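Ticket: Retov grip pads, reorder and budget question
Status: open
3 comments · 2 shares

Hi all, me again! I'm trying to get the order for the next batch of handheld grippers in before the August cutoff and I've hit a snag with the pads. The quote from Verbruggen has replacement pads at 24 dollars a set, but the Dratbridge price list says 58 for what looks like the same part number (minus one letter at the end). Does that letter matter? I've been through the PDF twice and can't find it explained anywhere.

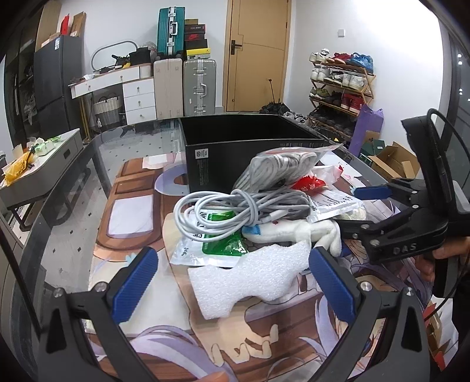 My budget line for spares is 600 total, and I'd like cables to come out of that too. At 24 a set I'm fine. At 58 I'd have to push the cables to the next round, and I really don't want to do that.

Update, 3 pm: Verbruggen wrote back. Their price doesn't include the screws (argh), and shipping is a flat 188 unless we add it to the Hiradier order. So I've asked if they can combine the two.

Still need from you:
- what the extra letter on the part number means
- whether our old screws can be reused with new pads
- an OK to hold the quote open until Hiradier confirms

Leaving this open, will post when I hear back.

2 people found this useful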